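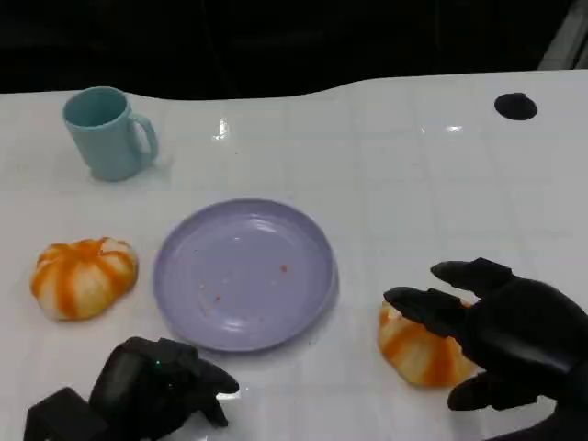

Section 4: Your first two-handed pick

You've bolted the Stokow hands on and the wrists have passed their self-test, so now comes the fun part! Set aside a good hour, as most people want to run this one again and again.

1. Lay out a plate, an upright mug and two lightweight objects with a bit of give. Leave a hand's width between them.

2. Turn on both hands from the Somgate panel and wait for the ready tone.

3. Set grip force to 500 on each side. The scale goes up to 1000, but you won't need that until Section 7.

4. Choose Reach, then Right. The hand moves out over the object and stops short of closing.

Note: If the fingers stop too far to one side, nudge the object and leave the arm where it is. Calibration comes later.
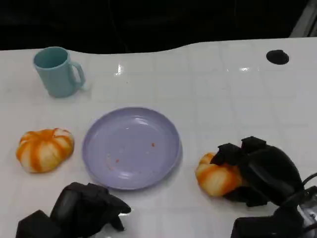
Somgate Set-up Guide, Issue 2 | 134

5. Choose Close. The right fingers come in from above and from the side, while the left hand keeps its place low over the table near the plate. Watch how the fingers follow the ribs of a striped pumpkin. I still love this bit.

6. Choose Lift, then Place, with the plate as your target.

7. Swap sides and repeat with the other object.

CAUTION: Keep your own hands off the table while either arm is live. Press Hold before you move anything.

Note: Cables on the right wrist need slack for the full turn. See Maksymiv clip, Section 3.

Text by Akua Odoi. Revised 2023-05-15.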